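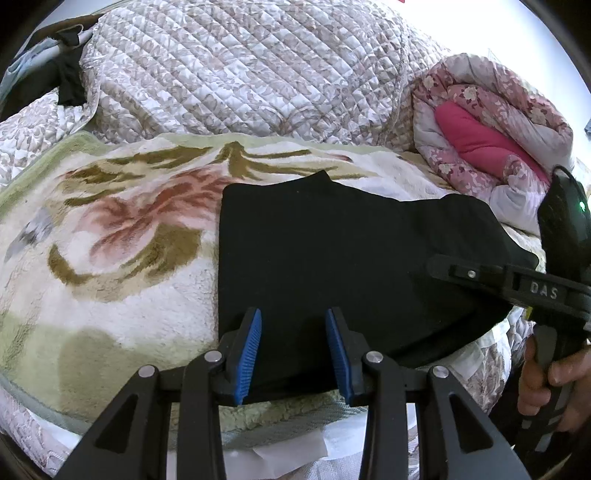
**Figure 7.1** A black garment on a patterned blanket. What would you need to know before calling the blanket warm?

# Chapter 7: Warmth and Its Claims

Walk into any bedding store in February and you will be told that a blanket "generates" heat. It does no such thing. A blanket with no wires in it has no more heat to give than a bath towel. The heat comes from you, and the blanket slows down its escape. Much of what is printed on the packaging is an attempt to make that plain fact sound like an invention.

This chapter is about how household textiles insulate, and about how poorly the common measures of warmth hold up when you ask what was measured. You will need the terms from Chapter 6 (fiber, yarn, pile, ground) and a working distrust of adjectives.

## 7.1 What the label says

Take the Skekalia throw, which we will use as a running case. Its tag gives a weight of 300 grams per square meter and then, in larger type, the words "winter grade." The first is a measurement. You can cut a square, put it on a scale, and find out if the maker told the truth. The second can't be checked at all, as there is no grade and no grader.

Even the honest number is less useful than shoppers suppose. Weight tells you how much fiber is present. Most of the insulating is done by still air held between the fibers, and a scale can't see how that air is arranged. Press a thick blanket under a stack of books for a month and it will weigh what it weighed before. It will also be thinner, and a thinner layer of trapped air holds back less heat.

Itzel Orozco ran into this problem when she compared two throws from the same maker, Alon. They had the same listed weight. One had a long brushed pile and the other was a flat, tight weave. Her testers called the brushed one warmer before they had been under it long enough to know. Some of that was real, and some of it was the well-known fact that a fuzzy surface feels warmer to the fingertips than a smooth one, even when both are at room temperature. Her report doesn't separate the two effects, and we should be slow to quote it as if it did.

## 7.2 Layers

The standard advice is to use several thin layers in place of a single thick one. There is something to this. Air between layers counts as insulation too, provided it stays put. But the advice is usually repeated without its conditions. A heavy top layer can flatten a lofty one beneath it, and gaps at the edges let warm air out every time the sleeper turns over. 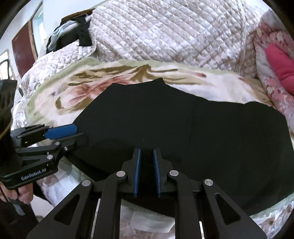 **Figure 7.2** Quilted comforter, printed blanket, and black cloth on a bed. Stitching divides a comforter into sections.

Quilting brings its own trade. The stitches keep filling from sliding to the foot of the bed, and each line of stitching is also a place where the comforter is pinched thin. Makers talk freely about the first point. Haruto Nagano's survey of catalog copy found nearly every quilted product praised for "even warmth," a phrase that the seams themselves ought to make us question.

Color gets too much credit as well. Black cloth warms quickly in direct sun. Under a comforter in a dark bedroom, its blackness does next to nothing for the sleeper.

## Before you read on

Find a blanket at home that still has its tag. Copy out every claim on it, then mark the ones you could test with a scale, a ruler, and a thermometer. Keep the list; we return to it in Section 7.5, where Emiko Tsuji's hot-plate method is described along with the objections to it.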